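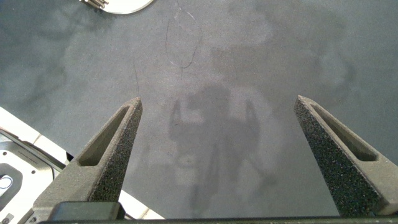

**How far in from the edge of the worktop should a plate sit?**

Far enough that a sleeve can pass the edge without catching the rim. A hand's width does it for most people, whatever the chart in the old leaflet claimed.

## 4. Setting a place on the Pokgate worktop

The Pokgate worktop is sold as a surface you can eat at as well as work on. We have kept this section to the things that make a difference at mealtimes and left out the advice on napkin folding that came with the first edition.

### 4.1 Before you lay anything down

1. Wipe the surface with a damp cloth and dry it. Speckled finishes hide crumbs very well, so run your palm over it afterwards. Your hand will find what your eye misses.
2. Check the underside of each plate. An unglazed foot ring can leave pale marks on a dark top. Most of them rub off with a cloth. The ones that don't are scratches, and no cleaner will shift those.
3. If you bought the Temis felt mats, put them down now. They do protect the surface. We doubt they "improve the dining experience", as the packet has it.

> **Note:** The Temis mats are 42 cm wide. Two fit side by side on the standard top, with little room left for a serving dish.

### 4.2 Plate and fork

1. Set the plate down flat. Don't slide it into place.
2. Put the fork to the left of the plate for a formal setting. For an everyday meal it can rest on the plate, which also saves wiping the worktop under it.
3. If the fork rests on the plate, lay it well across so the handle doesn't tip it off. Heavy-handled forks, the Dandent pattern among them, tip more easily than light ones.
4. Glasses go to the right, clear of the elbow.

> **Caution:** Do not drag a fork across the worktop, tines down. The maker describes the finish as scratch-resistant. Resistant is a generous word, and the guarantee does not cover cutlery marks.

### 4.3 Hot dishes

The leaflet gives no time limit for hot dishes, so treat the surface as if it had no heat protection at all. Use a trivet for anything straight from the oven. A dinner plate warmed for serving is fine on a mat.

### 4.4 Clearing away

1. Lift the cutlery off first, then the plate.
2. Scrape leftovers at the sink, away from the worktop.
3. Mix 500 ml of warm water with a drop of washing-up liquid and wipe the surface down. The Eglītis stone cleaner does the same job for more money. If you already own a bottle, use it up.
4. Leave white rings from plates for 12 hours before you try anything stronger. Some fade by themselves.

> **Caution:** No scouring powder, no wire wool, no bleach. Sponges sold as "safe for all surfaces" should be tried on the back corner first.

For marks that remain after cleaning, see the repair table on page 17.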